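3.2 Lids, necks and the things people say about them

I came into this part of the study thinking I'd be writing about kitchens. What people keep in their kitchens, where it goes, who puts it back. But when I sat down with the notes from the home visits, household after household had the same complaint tucked into it, and it was about lids. So this section is about containers and how they open, and I'll get back to shelves and drawers in 3.3.

A word on how I sorted things. Every remark that touched on opening, closing, pouring or refilling got pulled out of the notes and typed onto its own line, which gave me 191 lines once Ilham Ait Ali had gone through and thrown out my duplicates (I'm a messy typist, and she is very patient). We then put each line under the part of the container it was about: lid, neck, body, handle, or the inside. I had wanted a separate pile for labels, but so few people in Bodimia mentioned them that I dropped it.

The neck pile was the surprise for me. I'd figured people mostly cared about how big a container was, and instead they talked about whether a hand would fit in, or a spoon, or the corner of a refill bag. A wide threaded neck got kind words almost every time it came up.
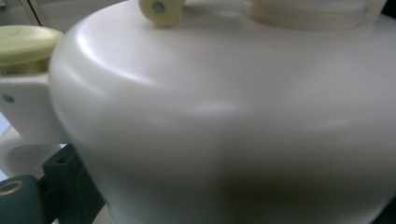
Azadeh Jafarzadeh, who did most of the Ciden visits, had warned me about this. Her people decant everything – flour, salt, soap powder, pet food – and if you decant all day long you get very fussy about openings. One woman told her she'd give up a pretty jar for an ugly one she could get a measuring cup into. I believe her! I went home and looked at my own shelf after reading that line and it was all pretty jars with necks the size of a quarter.

Handles were a smaller pile and a grumpier one. People liked having a handle and disliked nearly every handle they had. Too flat, too square, digs into the fingers when the thing is full. Bijan Naseri thinks we should read this next to the body pile, and he may be right, because a lot of the handle complaints are really weight complaints. I've left them apart for now.

Then there are the lids that do more than cover. Some let you shake or sprinkle, some clip, and some have a part that hangs down into the jar. These split people right down the middle in a way the plain lids never did. Fans said they kept the counter cleaner. Everyone else wanted to talk about washing them, and about the little holes in particular, and how salt sets up in there like cement when the weather's damp.

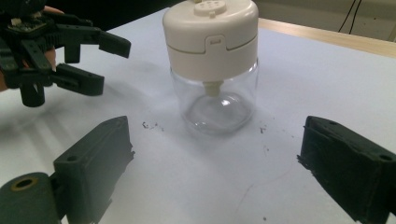

Figure 2. Clear-bodied container with a white lid. The disk on top has a ring of small holes, and a short cream-colored stem hangs from the underside of the lid.

What I like about a clear body is that it settles arguments. In the Shukla households, where up to 14 people might be using the same kitchen over a week, "is there any left" was a question that started real fights, and a see-through jar ended them. Kianoush Daneshvar has a nice line in his notes about a teenager swearing the rice was fine while his grandmother held the jar up to the window.

White containers hide all that, and some people told us they wanted it hidden. They didn't care to look at half an inch of brown sugar. For them the container was there to make the shelf calm, and they kept track of what was inside by picking it up and feeling the weight.
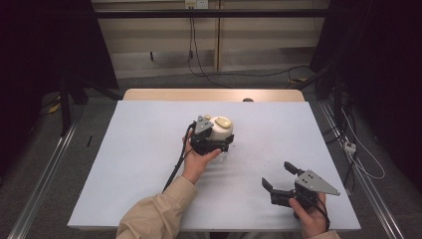

Drundis Papers on Home Life, Issue 2, p. 191

That lift-and-guess habit deserves more room than I can give it in this section. Keyvan Salehi asked people to show him how they checked a container they couldn't see into, and most had picked it up before he'd finished the question. A few tapped the side. One man in Ciden shook it next to his ear and then told Keyvan, quite correctly, that it was lentils.

I should say where I'm less sure. Our visits were all in the daytime and all in kitchens, so bathroom bottles and laundry soap only got in when somebody happened to keep them under the kitchen sink. Lids that lock came up mostly in homes with small kids, and I haven't separated those out yet. The coding for the inside pile is also still mine alone, and Ilham has already marked several lines she'd move to lids.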